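スポーツ文化論B 第2回講義ノート
総合格闘技のルールと採点を読む

配布日 2021年4月18日(日曜日)
持ち物:筆記用具、前回配った用語表、採点用紙(教室でも配ります)

前回は打撃系と組技系の歴史をざっと追いかけました。今回はいよいよ採点です! 私がこの科目でいちばん好きな回なので、少し早口になるかもしれません。追いつけなくなったら遠慮なく手を挙げてください。

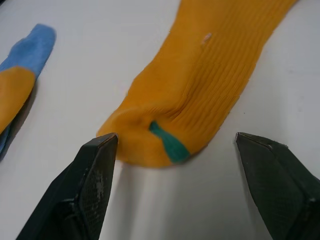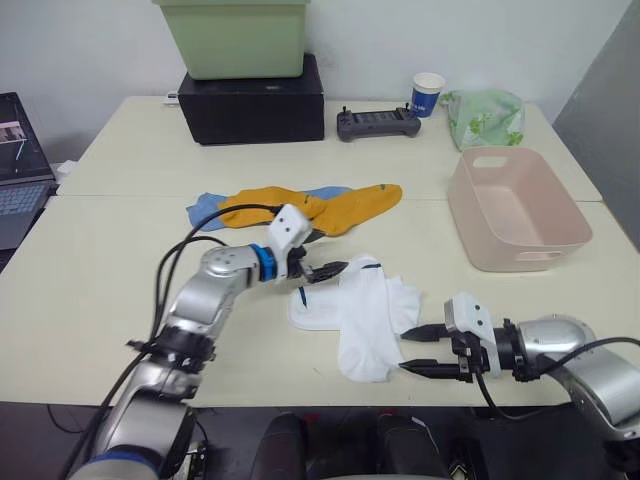
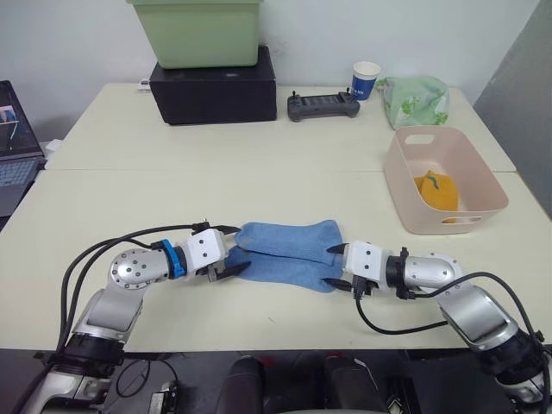 1 試合はどう終わるのか

総合格闘技の試合の終わり方は、大きく次のように分かれます。

・KO、TKO(打撃で倒れる、またはレフェリーが続行不能と判断して止める)
・一本(タップ、口頭での降参、絞めによる失神など)
・ドクターストップ、セコンドによる棄権
・反則による失格、無効試合
・時間切れによる判定

観客がいちばん盛り上がるのはもちろん上の二つですが、判定までもつれた試合にこそ読みどころが詰まっています。どの攻防が評価されて、どの攻防が流されたのか。そこが見えてくると、同じ試合を二回目に見たときの面白さがまるで違います。

用語の注意をひとつ。「TKO」と「レフェリーストップ」をレポートで別物として書く人が毎年います。レフェリーストップは止め方の話、TKOは記録上の結果の話です。打撃を受けて防御できなくなった選手をレフェリーが止めれば、記録はTKOになります。

2 10点法(テンポイント・マスト・システム)

ボクシングから受け継いだ方式で、ラウンドごとに優勢な側へ10点、劣勢な側へ9点以下をつけます。

10対10 まったく差がつけられないラウンド。めったに出ません。
10対9 僅差から、はっきりした優勢まで。大半のラウンドはここに入ります。
10対8 片方が大きく上回ったラウンド。
10対7 一方的で、いつ止められてもおかしくないラウンド。

困るのは10対9の幅の広さです。ほんの少しジャブが多かっただけのラウンドも、相手を何度もぐらつかせたラウンドも、同じ一点差になりえます。三ラウンド制なら、僅差で二つ取った選手が29対28で勝ち、残る一つを圧倒した選手が負けることもあるわけです。これを欠陥と見るか、ラウンド制の味と見るか。私は後者に傾いていますが、皆さんの反論を大歓迎します。

反則による減点は、ラウンドの採点を済ませてから引きます。10対9のラウンドで優勢な側が一点減点されると9対9です。ここは小テストで必ずと言っていいほど間違いが出ます。

3 何を評価するのか

北米で広く使われている統一ルールでは、評価の項目に優先順位があります。

(1) 有効な打撃と有効な組技
(2) 有効な積極性
(3) 試合場の支配

大事なのは、(2)を見るのは(1)が完全に互角のとき、(3)を見るのは(1)も(2)も互角のときだけ、という点です。「前に出ていたから勝ち」という言い方をよく耳にしますが、統一ルールの読み方としてはかなり乱暴です。

組技についても同じです。テイクダウンは、取ったという事実だけではあまり評価が伸びません。そこから打撃を入れたか、絞めや関節を狙えたか、よい位置を奪えたか。下の選手が三角絞めで本気で攻めていれば、下にいる側が優勢と見られることだってあります。寝技は地味だと思っている人、ここから見方が変わりますよ!

4 架け橋としての練習試合

プロの公式戦のほかに、道場のスパーリングやアマチュア大会の映像がたくさん出回るようになりました。短く切り取られた映像だけで実力を語りたくなる気持ちはよくわかります。ただ、スパーリングには勝敗がなく、力の加減も当事者どうしの約束次第です。レポートで練習映像を使うときは、次の点を書き添えてください。

・公式戦か、練習か
・ラウンドの長さと、映像がその全体か一部か
・防具とグローブの種類(わかる範囲で)
・誰が公開した映像か

わからない項目は「不明」で構いません。不明と書いてあるレポートのほうが、私はずっと信用します。

5 教室での採点演習

教材にはアマチュア大会「プラスタム杯」2月大会の記録映像を使います。会場はハーナー体育館、観客は1,398人。選手名は伏せ、青コーナー、赤コーナーと呼びます。

手順
一、第1ラウンドを音声なしで見る。
二、隣の人と話さずに採点し、理由を一行で書く。
三、同じラウンドを実況つきで見る。
四、採点を変えたくなった人は、消さずに横へ書き足す。
五、第2、第3ラウンドは音声なしだけで採点する。

三と四が、私の一番の楽しみです。実況が「効いた!」と叫ぶと、同じパンチが急に重く見えてきます。去年のクラスでも採点を変えた人がかなり出て、そのあとの議論が授業時間をはみ出しました。今年もはみ出す覚悟で来てください。

採点用紙には合計だけでなく、ラウンドごとの点を必ず残すこと。合計だけでは、どこで意見が割れたのか後から追えません。

6 判定の種類

ユナニマス ジャッジ三人全員が同じ選手を支持。
スプリット 二人が一方、一人がもう一方を支持。
マジョリティ 二人が一方を支持、一人は引き分け。

引き分けにも同じように種類があります。用語表の裏面に表を載せておいたので、見比べてください。スプリット判定を「疑惑の判定」と書きたくなったら、まず三人の採点表をラウンド別に並べること。割れたのが一つのラウンドだけ、ということがとても多いのです。

7 課題

次のどちらかを選び、700字以上1,000字以内で書いてください。

A 演習で使った試合について、自分の採点と隣の人の採点が食い違ったラウンドを一つ選び、第3節の優先順位に沿って両方の言い分をまとめる。食い違いがなかった人は、いちばん迷ったラウンドでよい。

B 10点法を改めるとしたらどこを変えるか、具体案を一つ出す。その案で得をする選手の型と、損をする選手の型にも触れること。

提出は次回の授業開始時、紙で。題名の横にAかBを書いてください。参考図書はガーグ文庫の『判定を読む』第8章、図書館の指定図書棚にあります。閲覧は館内のみです。

次回は計量と階級を扱います。水抜きの是非まで進む予定なので、用語表の「階級」の欄に目を通しておいてください。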